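Saarinen Student Film Festival: Does a Timed Entry Ticket Shorten the Line?
Project report, Event Management practicum
Valentin Brunner, Yasaman Golestani, Thaddäus Haslinger
Supervisor: Hannelore Eberhard
Submitted Wednesday, April 16, 2025

1. Background

The Saarinen festival sells one kind of pass and has more pass holders than seats. Until this year the rule was first come, first seated, which meant that the people with the least to do in the afternoon saw the best films. The festival office asked our group to test timed entry tickets at two venues, the Wanimmont hall and the smaller Zulludell room. We said yes before reading the seating plans.

2. Method

Pass holders could reserve a 16-minute arrival window through Zinel, the booking tool the school already uses for study rooms. Zinel believes every event is a study room. Each guest at the opening night comedy therefore got an email reminding them to wipe down the whiteboard. Yasaman wrote a second email explaining the first one.

We covered 19 screenings. At each one a group member stood at the door with a clipboard and noted when the first and last person in line got in. Thaddäus took the late shows and his handwriting shows it.

3. Results

At Wanimmont the line moved faster and started later. People with a window mostly came inside it, and the sidewalk stayed clear enough that the bakery next door stopped sending someone out to glare at us.

Zulludell went less well. The room has one door, used for both entering and leaving, and no ticket system we know of can fix a door. Waits there ran up to 19 minutes, and two screenings started late. Guests without a reservation formed their own line, which was often the happier of the two.

4. Problems

Two clipboard sheets were lost in the rain and we left those shows out of the comparison. We also never agreed on what counts as "in line." Valentin counted people leaning on the wall. The others did not.

5. Recommendations

Keep timed entry at Wanimmont. At Zulludell, leave a longer gap between films and let the last audience out first. Turn off the whiteboard email before the June edition. Hermine Aigner at the festival office has our sheets, including the illegible ones. 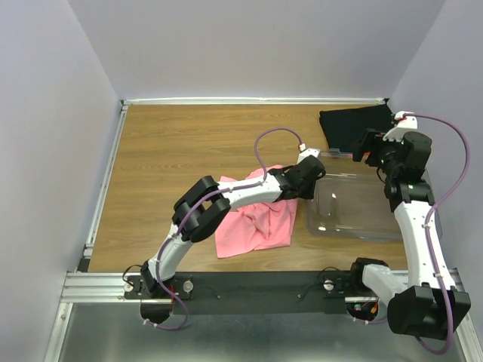 Fig. 1. Work surface with two robot arms, pink cloth and clear bin.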